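Robotics Help > Planning and Purchasing

What should we budget for besides the arms? Two-arm bench for PC teardown and rebuild

Asked by Szymon Walczak
Tags: budgeting, fixtures, spare parts, grippers

We refurbish office desktops and I have to put in an equipment request for January. The plan is two arms on one bench, doing the inside work on towers: processor, memory, drives. I have quotes for the arms and I'm comfortable with those. What I can't find is a sensible list of everything else. The Lultico quote has a line for "tooling and accessories" with no breakdown, and the Vanags one leaves it off completely.

Questions:
How much should go to fixtures compared with grippers?
Do we buy computers to practice on, or use our own stock?
Is a slatted aluminum table worth paying for or can we use the workbench we have?

We only handle a few models, mostly Dell towers. Floor space is tight.
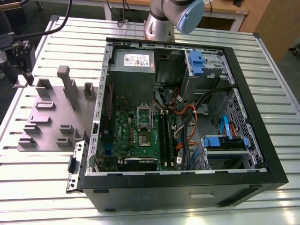
Fixtures are the line I have the least feel for, so that's where I'd like the most detail. A tower takes up a lot of bench once it's on its side with the panel off, and the fixture plate has to sit flat next to it where the gripper can get to both. The plate needs its holders and blocks laid out for the parts we handle, and I don't know if people pay a shop for that or print it themselves. My manager wants one number for this and I'd like it to be close.

3 answers

Answer by Marcus Delacroix (accepted)

Print the fixtures. We paid a machine shop for our first plate and it cost $449, and then we wanted a holder moved. A printed plate costs you filament and a night of machine time. You will change the layout several times before you leave it alone, so budget for a printer if you don't have one and put the shop quote away until the design has settled.

For grippers, buy the fingers separately from the body and order spares of the fingers at the same time. Ours come from Livero and the lead time on fingers was 31 days. That was a month with one arm parked. Two sets of spares per arm is what I'd put in the request.

On the table, get the slatted aluminum. Your wood workbench will hold the weight, but every time you want to move a fixture you're drilling another hole. With slots you loosen, slide and tighten. Check the depth before you order. Measure your biggest tower lying down, add the plate, then add room for the arm base behind it. We ordered too shallow and had to bolt on an extension.

Things that were missing from my first budget:

Cable management for the arms and the grippers
A light that doesn't glare off bare metal
Spare screws, side panels and drive clips
Someone's hours to teach and re-teach positions — this was bigger than any of the hardware lines after the arms

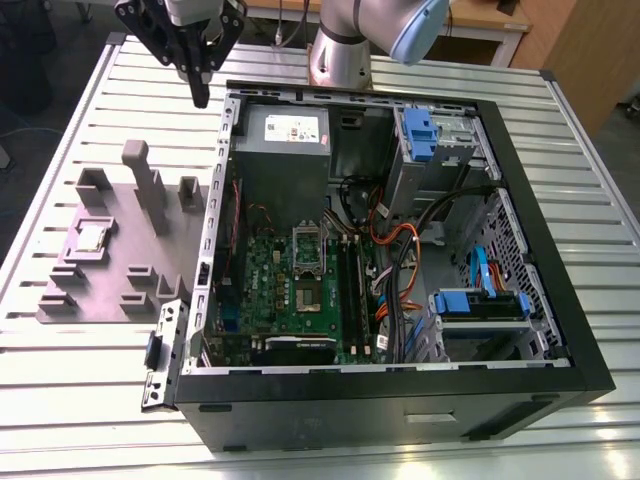
Should the practice computers come out of sellable stock?
Use scrap units of the same models you sell. Pull towers that already failed testing and label them so they don't end up back on the sales shelf. Processors are the part to stock up on, and dead ones are fine for placing and picking. We went through 40 boards in the first stretch, mostly from bent socket pins, and I was glad none of them were going to a customer.

Answer by user benchrat70

Agree on printing. I'd skip the second arm the first year though. One arm and a decent vise gets you most of the way and you find out what you really need. Also ask Vanags for the accessories price in writing. They gave me a figure on the phone and the invoice was different.

Answer by guest

we use Busosano grippers, no complaints. not sure on price, somebody else ordered them

Comment from Szymon Walczak

Thanks Marcus. I've added a printer and the spare fingers and moved the machine shop quote to next year. I asked Lultico for the breakdown, and cables were on it but no lighting, so I added that as its own line. Still deciding on the second arm — the discount only applies if we take both together. Does anyone know if the slatted tables ship flat or assembled? Our freight door is 70 inches high.

Reply from Marcus Delacroix

Ours came flat. Two people and an afternoon to put it together. Get the leveling feet if they're listed as an option.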